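The Orange Juice

Oliwia Ziółkowski had the key to the flat above the Rimero bakery until Friday, and by then everything had to be out of it. She had told her aunt she would do the kitchen first. Instead she spent the morning on the bedroom closet, folding coats she didn't want and putting them in bags for Trelley, where the thrift store took clothes until three.

Sinéad Mac Mathúna came up the stairs at noon with her own tape and her own scissors. She had lived across the landing for most of Oliwia's childhood and still walked in without knocking.

"Did you eat?" she said.

"I had a cracker."

"What's there to drink?"

Oliwia told her to look. There was wine, which had been her father's, and a green bottle of soda. There was orange juice that Oliwia had bought herself at McGrath on the way over, the kind in glass that cost too much. Her father would have said so. He used to read the price off every bottle in the store as if he were reading out the names of people who owed him money.

Sinéad went through the cupboards. The glasses were already wrapped, two boxes of them, taped shut and marked with an arrow for which way was up. She didn't want to open a box again for the sake of one drink, so she took the black mug from beside the sink.

"He had his coffee in this," she said.

"He had everything in that. Soup."

"Do you want it or will I?"

"You have it. I'll have it after."
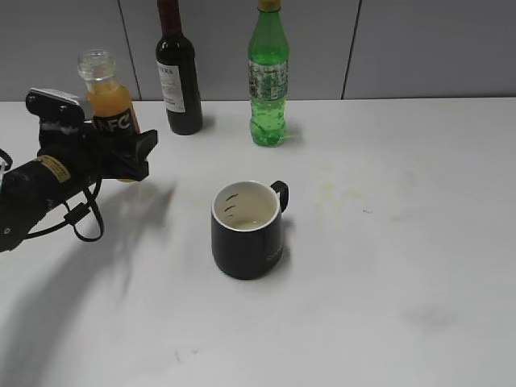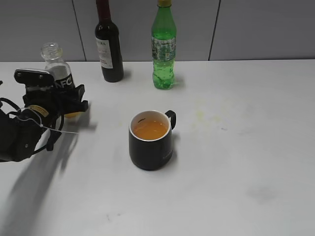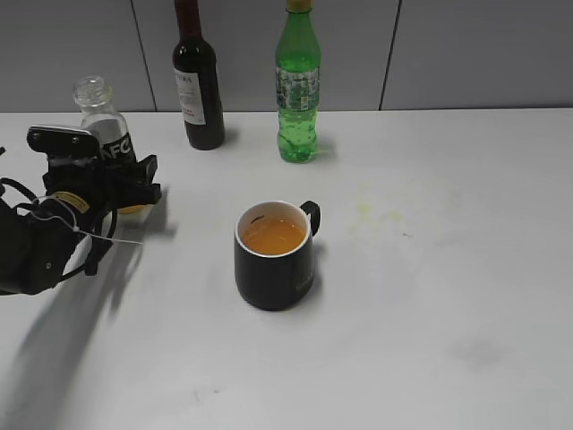
The black mug, with the wine and the soda behind it.

They left the wine alone. Oliwia picked it up once to read the label and put it back where it had been. Her father had been keeping it for something, and he had never said what. Sinéad thought it might have been for his retirement, but he had retired in August, two years before, and the bottle had stayed where it was.

"You could open it," Sinéad said.

"It's noon."

"I mean sometime."

Oliwia said she would take it home with her and decide there. She pulled a chair over and sat down. It was the first time she had sat since eight, and her knees hurt.

"The man from Kudus called," she said. "He'll give me 1,000 for the piano if I can get it down the stairs."

"And can you?"

"No."

"They got it up here."

"They took the window out. You were there."

Sinéad remembered it then – the rope, and her own mother in the street with her hand over her mouth, and Oliwia's father leaning out so far that somebody had hold of his belt. She told it from the start, although Oliwia knew it, and she put in the part about the dog. Oliwia let her. The bakery fans went off downstairs and the kitchen was quieter than before.

"Three men," Sinéad said. "And him shouting at all of them."

"In two languages."

"I only understood the one and it was bad enough."

Oliwia laughed and reached for the mug. She drank what Sinéad had left her, then rinsed it under the tap and dried it on her sleeve, the towels being packed. She looked for a sheet of newspaper. When she had found one she wrapped the mug, and then she unwrapped it again and set it by her bag with the wine.

"Right," Sinéad said, and picked up the tape. "Which drawer?"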